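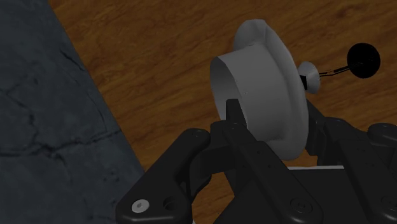

알스테드(Alstead)의 작은 연구실에서 로봇에게 물건 집는 법을 가르칠 예제를 모으는 일이 한창입니다. 로봇 소프트웨어 업체 도바우(Dovau)와 학습 데이터를 정리하는 칸테로(Cantero)가 함께 꾸려 가는 이 사업의 이름은 '티메오(Timeo)'인데요, 이달 들어 시뮬레이션으로 모은 집기 예제가 드디어 1000건을 채웠다는 반가운 소식이 들려와 저희 소식지에서도 담당자들을 만나 이야기를 들어 보았습니다. 요즘 팀이 매달려 있는 것은 모양이 고르지 않은 물체들입니다. 네모난 상자나 매끈한 공이라면 어디를 잡아도 크게 다르지 않겠지만, 넓은 플랜지가 달린 연회색 원통처럼 한쪽은 뻥 뚫려 있고 반대쪽에는 흰 원뿔꼴 손잡이와 가느다란 검은 막대, 그 끝에 둥근 검은 원반까지 붙어 있는 물체라면 사정이 달라지지요. 검은 그리퍼의 가운데 손가락이 원통 입구 안쪽으로 들어가고 오른쪽 손가락은 건너편에서 받쳐 주는 식의 집기가 바로 팀이 반기는 예제라고 합니다.

사업을 이끄는 칼럼 멜러 팀장은 처음 목표를 세울 때만 해도 숫자 자체보다는 얼마나 다양한 자세를 담을 수 있을지가 더 걱정이었다고 털어놓았습니다. "같은 물체를 같은 쪽에서만 집은 기록은 아무리 쌓여도 학습 모델이 배울 것이 별로 없어요. 그래서 저희는 물체를 돌려 놓고, 눕혀 놓고, 바닥을 바꿔 가면서 사람이 직접 조종해 집어 보는 방식을 택했습니다. 시간이 꽤 걸리는 방법이지만 저는 이렇게 하길 잘했다고 생각해요."

예제 하나를 만드는 과정은 이렇습니다. 조종을 맡은 사람이 화면 앞에 앉아 가상 공간 속 그리퍼를 물체 가까이 가져가고, 손가락을 오므려 물체를 잡은 다음, 조금 들어 올렸다가 다시 내려놓습니다. 그동안 손가락 관절의 각도와 손목의 위치, 그리퍼 바로 뒤에서 내려다본 화면이 한꺼번에 기록으로 남습니다. 중간에 물체를 떨어뜨렸다고 해서 기록을 지우지는 않고, 실패라는 표시를 달아 따로 보관한다고 하네요. 나중에 모델이 어떤 자세를 피해야 하는지 배울 때 이런 기록이 꽤 쓸모가 있기 때문이랍니다.

조종은 주로 메리베스 갈랑 씨와 제니린 망구밧 씨가 나누어 맡고 있습니다. 두 사람 모두 이 일을 시작하기 전에는 로봇을 만져 본 적이 없었다고 해요. 갈랑 씨는 처음 며칠 동안 손잡이만 보이면 무조건 그쪽부터 잡으려 했다며 웃었습니다. "사람은 손잡이가 있으면 당연히 그걸 잡잖아요. 그런데 가느다란 막대 같은 데를 그리퍼로 잡으면 물체가 자꾸 빙글 돌아가더라고요. 지금은 무게가 어디 쏠려 있을지부터 먼저 생각하게 됐어요. 집에서 냄비 들 때도 가끔 그러고 있어서 가족들이 놀립니다."

망구밧 씨는 바닥이 바뀔 때가 제일 재미있다고 합니다. 가상 작업대에는 나뭇결이 진한 갈색 면도 있고, 잔금이 불규칙하게 뻗은 짙은 청회색 석판도 있습니다. 이렇게 표면의 무늬와 색을 달리해 두면 모델이 배경에 기대어 물체를 찾는 버릇을 줄일 수 있다는 것이 팀의 설명입니다. 연회색 물체라면 나무 위에서는 눈에 잘 띄지만 회색 계열의 바닥 위에서는 테두리를 구별하기가 훨씬 까다로울 테니, 두 경우를 골고루 넣으려고 신경을 쓰고 있답니다.

모은 기록은 칸테로의 칼리오피 코스 씨에게 넘어갑니다. 코스 씨는 기록을 처음부터 끝까지 돌려 보면서 손가락이 물체에 닿은 순간, 들어 올리기 시작한 순간, 내려놓은 순간에 각각 표시를 답니다. 손가락이 물체를 뚫고 들어간 것처럼 계산된 기록이나, 화면과 관절 값의 시간이 어긋난 기록도 이 단계에서 걸러 냅니다. 이번에 채운 1000건 가운데 코스 씨의 검토까지 모두 마친 것은 329건이고, 나머지는 차례를 기다리고 있습니다.

"검토가 수집을 못 따라가서 미안한 마음이 늘 있어요." 코스 씨의 말입니다. "그래도 서두르고 싶지는 않습니다. 얼마 전에는 플랜지가 달린 물체만 모아서 보았는데, 손가락이 테두리 안쪽에 걸린 것인지 그냥 바깥에 닿아 있는 것인지 화면만 보고는 판단이 안 되는 경우가 더러 있었어요. 그럴 때는 접촉 값을 열어서 한 프레임씩 맞춰 봐야 합니다. 눈이 좀 아프긴 해도 그렇게 해 두면 뒤에 쓰는 사람이 편하니까요."

검토가 끝난 기록으로 첫 학습을 시험해 본 사람은 도바우의 레커 데아크 연구원입니다. 데아크 연구원은 학습에 쓰지 않은 물체 10가지를 따로 골라 두었고, 모델이 이 물체들을 어떻게 잡으려 하는지 살펴보는 중입니다. 단순한 원통이나 그릇 모양은 제법 안정적으로 다루는 반면, 가늘고 긴 부분이 튀어나온 물체 앞에서는 아직 머뭇거리는 일이 많다고 합니다. 손가락을 벌린 채 가까이 다가갔다가 물러나기를 되풀이하는 모습이 꼭 낯선 음식을 앞에 둔 아이 같다고 하는데, 듣고 있던 팀원들이 다 같이 고개를 끄덕이더군요.

그래서 다음 수집에서는 어려운 모양의 비중을 더 늘리기로 했습니다. 새로 준비한 물체 모형은 93개이며, 대부분 손잡이나 받침, 구멍, 턱처럼 잡는 방법이 하나로 정해지지 않는 부분을 갖고 있습니다. 모형마다 적어도 두 사람이 번갈아 조종하도록 한 것도 새로 정한 규칙입니다. 사람마다 손이 먼저 가는 곳이 다르다 보니, 한 사람의 습관만 모델에 옮겨 가는 일을 막아 보려는 생각이라고 해요. 갈랑 씨와 망구밧 씨는 벌써 같은 물체를 두고 서로 어디를 잡을지 맞혀 보곤 하는데, 의외로 잘 안 맞는다고 합니다.

실제 로봇 팔로 옮겨 가는 시기는 아직 정하지 않았습니다. 멜러 팀장은 가상 공간에서 잘되던 집기가 실물에서는 미끄러지는 일이 워낙 흔해서, 마찰과 무게를 여러 값으로 바꾼 예제를 먼저 충분히 모으고 싶다고 했습니다. 검토를 마친 기록의 일부는 협력 기관에 먼저 나누어 줄 계획이며, 함께 보낼 설명서는 코스 씨와 데아크 연구원이 같이 쓰고 있습니다.

조종을 배워 보고 싶은 분들을 위한 체험 자리도 마련됩니다. 알스테드 연구실에서 2월 말까지 신청을 받으며, 로봇이나 프로그래밍 경험은 없어도 괜찮습니다. 한 번에 두 사람씩 들어가 간단한 연습을 거친 뒤 직접 물체를 집어 보게 되고, 본인이 동의하면 그 기록도 티메오의 예제에 포함됩니다. 연습용으로는 잡기 쉬운 컵 모양부터 나온다고 하니 너무 겁내지 않으셔도 되겠습니다. 신청은 연구실 안내 창구에서 할 수 있습니다.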